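Local Government and Democracy, Unit 2
Student project report: Who turned out in Drudville?

Introduction

Our project looked at the council by-election in Drudville, which was called in May after a councillor resigned over the sale of the old works depot. We chose it because it was small enough to study properly and because two of our group live in the ward. We wanted to know why so few people voted, and whether the depot sale had anything to do with it.

Background

Drudville ward takes in the town centre and the newer streets out towards Pluststead. The council had agreed to sell the depot to Timent, a property company, in a closed meeting. The minutes were released later with most of the pages blacked out. The resigning councillor said publicly that she had not been given the valuation before the vote. The mayor's office disagreed with this and said all members had received the same papers.

Three candidates stood. One ran on reversing the sale, one supported it, and one campaigned mainly on parking and footpaths. The footpath candidate won by 14 votes. There were 1183 formal votes counted, well down on the last full election.

Method

We wrote a questionnaire with 12 questions and tested it on our own families first. Two questions were changed after that because people read them in different ways. We then left paper copies at the library and the Bermúdez bakery on the main street, and put the same questions online. The survey stayed open until the end of the month.

We received 216 completed responses. Written comments were sorted into themes by two group members working separately, and we discussed any that did not match until we agreed.

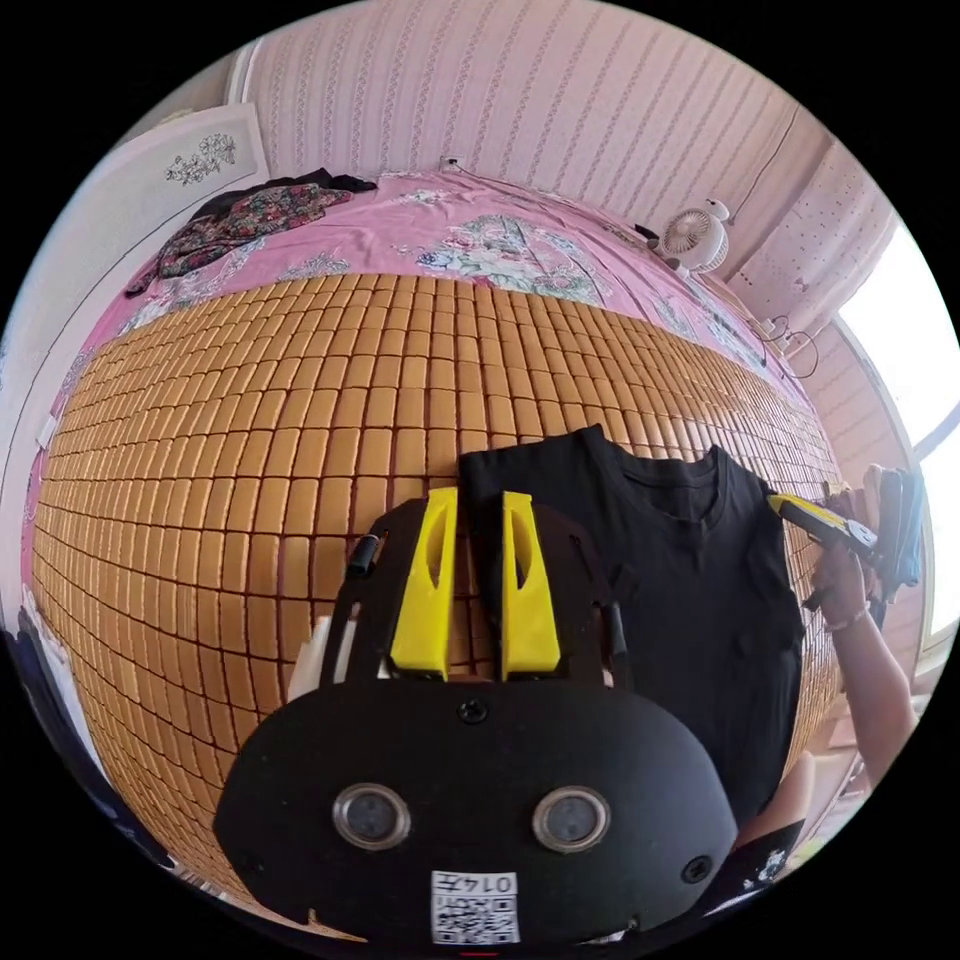

Figure 1. Gripper with yellow fingers.

Results

The most common reason for not voting was not knowing the by-election was on. The council had advertised it in the local paper and on its own website, but most people who gave this answer said they looked at neither. The second most common reason was that one seat would not change anything.

The depot sale came up often in the comments, but usually from people who had voted. Non-voters mentioned it far less. Several thought the sale had been cancelled, and a few had mixed it up with the earlier closure of the Pluststead swimming pool.

Older residents were more likely to have voted early. People who rented were more likely to say they were unsure whether they were enrolled at their current address.
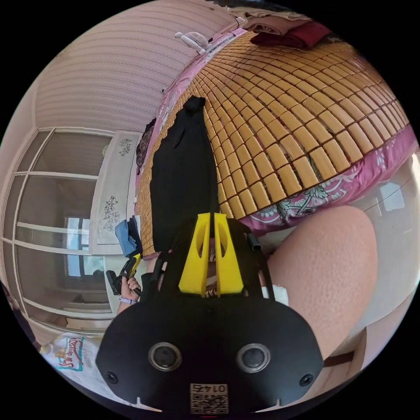 Figure 2. Gripper and black garment on a woven bamboo mat.

Discussion

We expected anger about the sale to be the main story. It mattered to a group of residents who already followed council business, and they voted. For everyone else the problem was more basic, as the notice had not reached them.

Our sample was not random. People who fill in a survey about council are probably more interested in council than their neighbours, so the real level of awareness may be lower than we found. We also had very few responses from people under 25.

Recommendations

The council should send a printed notice to every household before a by-election. It should also publish reasons when it blacks out minutes. We have sent a copy of this report to the council office and asked for it to be tabled at the next ordinary meeting.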